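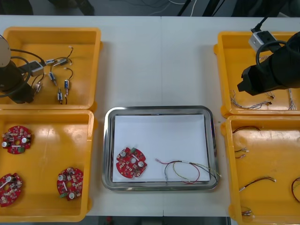

Two sections are better than one long top, a customer wrote to us in August, as long as the join stays level. After a winter of sorting clock parts on a pair of Flullier benches, the same customer asked for the joining plates to be sold separately. They now are, and you will find them under Spare parts further down.

Flullier sectional bench
Sold by Imudance, Iltley

The Flullier is a plain work table for seated or standing work. It comes as a single section that can be used alone, or bolted to a second one to make a longer or deeper surface. It was drawn up for repair rooms, model makers, schools and packing areas, where the table has to be moved from time to time and where small things are always being put down and lost.

Size and weight

Each section is 1,080 mm wide and 700 mm deep. The top is 21 mm thick. The working height can be set anywhere between 720 mm and 1,000 mm by moving the inner leg up or down and tightening two bolts per leg. The feet turn separately to take up an uneven floor, and this gives you a further few millimetres either way.

One section carries 104 kg, spread evenly over the top. A heavy vice or a drill stand puts its weight in one spot, so place it over a leg and not in the middle of the span. Joining two sections does not raise the load for either of them.

The top

The standard colour is white. Grey can be ordered but takes longer. We suggest white for fine work, as a dropped screw or spring shows up against it, though it also shows every pencil mark. The surface wipes clean with warm water and washing-up liquid. White spirit is fine for glue and grease if you rinse it off afterwards. Please don't use scouring powder, bleach or a wire brush.

It is not a cutting surface. A knife will mark it, and a mark cannot be polished out. Nor should a soldering iron or a hot pan be set down on it without a mat.

The front and back edges are slightly rounded. The two short sides are left square so that they will sit tight against another section.

Legs

There are two leg sets. The basic set is straight and open, with nothing between the legs except a rail at the back. The Mạc set adds a lower crossbar at each end and has locking castors in place of feet. With the Mạc set the lowest working height goes up to 790 mm. Both sets come in black only.

You can change from one set to the other later. The bolt holes are the same on both.

Joining two sections

You need two people, a 13 mm spanner and a straight edge longer than your hand. Allow half an hour.

Stand both sections where they are going to stay. Set the heights to the same mark and tighten the legs. Slide the sections together until the square sides touch, then fit the joining plates from underneath with the bolts finger-tight. Lay the straight edge across the join, near the front and again near the back, and turn the feet until it lies flat in both places. Only then tighten the bolts, working from the middle outwards.

A thin line will still show where the tops meet. Fine dust and filings collect there, and a stiff brush gets them out. If you work with liquids, run a strip of clear tape along the line or use a tray. We don't advise filler - it cracks as soon as the bench is moved.

Check the join again after a month. Floors give a little under a new load, wooden ones most of all.

What is in the box

One top, four legs, one back rail, bolts, a hex key and the printed instructions. Joining plates come only with the two-section pack. If you order two single sections on the same day, add the plates to the order yourself.

The top is packed flat between cardboard corners. Look at all four corners before you sign for it. If one is crushed, note it on the driver's sheet and send us a picture by the next working day.

Not included

Bins, trays, lamps, drawers and power strips. The back rail takes most clamp-on lamps. There are no cable holes in the top and we don't drill them to order. You may drill your own, but keep at least 60 mm away from any edge, and seal the cut so that damp does not get in.

Spare parts

Joining plates, in pairs, with bolts
Feet, set of four
Castors for the Mạc set, sold singly
Back rail
Hex key
Touch-up pen, white or grey

Tops are not sold on their own at present.

Delivery and collection

Delivery is to the door at ground level. The driver will not carry the box upstairs. A single section needs one fairly strong person to lift it from the van and two to do it well. Orders can be collected from the Iltley counter until 4 pm. Please wait for the message that says your order is ready, as the benches are kept in a separate store and have to be brought over. The box will not fit across the back seat of a small car, but it goes into most estates with the seats folded.

Returns

An unused bench can be sent back within 30 days in its own box. Once the legs have been bolted on we can only take it back if something is wrong with it. Drilled tops cannot be returned. The frame is covered for five years and the top for two; knife marks, burns and water damage at a drilled hole are not covered.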